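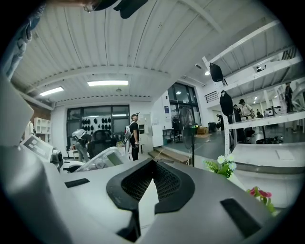 Section 4: Setting up the dust extraction unit

4.1 Before you begin

This section applies to the Corivness extraction unit as supplied to workshops in Vadavcombe and the surrounding district. It covers positioning, connection of the hoses, first start and the filling in of the record sheet. Routine cleaning is dealt with in Section 6, and replacement of the filter in Section 7.

The work should be carried out by two persons. One of them must have read Section 2 (Safety) in full. The unit must not be lifted by the inlet collar or by the handle of the collection drum.

The following items are packed in the drum and should be removed before the unit is moved:

Main hose, with two clamps
Filter sleeve and retaining band
Four castors, two with brakes
Bag of fixings, marked B
Record sheet

If an item is missing, stop and contact the supplier, Hoekstra, quoting the serial number on the rear plate. Fixings from other models have a different thread and will damage the base.

4.2 Choosing a position

1. Select a level part of the floor. The unit will stand on a slight slope with the brakes on, but the drum will not seal properly.

2. Leave a clear space of at least 100 cm in front of the drum. This is needed to draw the drum out when full.

3. Keep the rear of the unit 17 cm or more from the wall. The outlet grille must never be covered, even for a short time.

4. Check that the mains lead reaches the socket without crossing a walkway. Extension leads are not permitted.

Note: In rooms with a low ceiling, measure the height before fitting the filter sleeve. The sleeve rises when the fan is running and should not touch light fittings, pipes or beams.

4.3 Fitting the castors

1. Lay the empty unit on its side on a blanket or a sheet of card.

2. Screw one castor into each corner of the base. The two castors with brakes go at the front, beneath the drum.

3. Tighten each castor with the 13 mm spanner until the washer is flat against the base. Do not tighten further.

4. Stand the unit upright and apply both brakes.

Caution: The unit is top-heavy until the drum is in place. One person must hold it steady throughout step 4.

4.4 Connecting the main hose

1. Slide a clamp over one end of the hose.

2. Push the hose on to the inlet collar as far as the raised line. A little warm water on the inside of the hose will help in cold weather. Oil or grease must not be used.

3. Move the clamp to the middle of the overlap and tighten it by hand, then by one half turn with a screwdriver.

4. Connect the other end to the machine in the same way. Hoses should run as straight as the room allows – each sharp bend reduces the flow of air.

5. Where the hose serves more than one machine, fit a gate to every branch and keep closed those not in use.

Note: The Skolen adaptor (ordered separately) is required for older bandsaws with an oval outlet. Instructions are printed on its packaging and are not repeated in this guide.

4.5 Fitting the filter sleeve

1. Shake out the sleeve in the open air and check the seams for loose threads.

2. Place the lower edge over the rim, with the label facing the rear.

3. Pass the retaining band round the sleeve below the bead and close the catch. If the catch closes without effort, the band is too slack and must be taken in by one hole.

4.6 First start

1. Confirm that the drum is empty and that its lever is fully down.

2. Set the switch to 0 and plug in the unit.

3. Close all gates except one, then set the switch to 1. The fan takes a few seconds to reach full speed.

4. Pass a hand slowly along each joint, keeping clear of the open inlet. If air can be felt, switch off, unplug the unit and refit the clamp.

5. Let the unit run for 13 minutes. A faint smell from the motor is normal during the first run. Smoke is not, and the unit must then be switched off at the wall.

6. Switch off, wait for the fan to stop and check the clamps once more.

Caution: Do not use the unit to collect metal filings, hot ash, or liquids of any kind. Sparks drawn into a drum of fine wood dust can cause a fire some hours after work has finished.

4.7 Completing the record sheet

Enter the serial number, the position of the unit and the names of both persons who carried out the work. The sheet is to be kept with the machine and not in the office. A copy should be sent to Kristof Vermeulen, Workshop Equipment, before the unit is put into regular use.

Units supplied before November 12, 2019 were issued with the earlier form of the sheet, which has no space for the filter type. Write this in the margin.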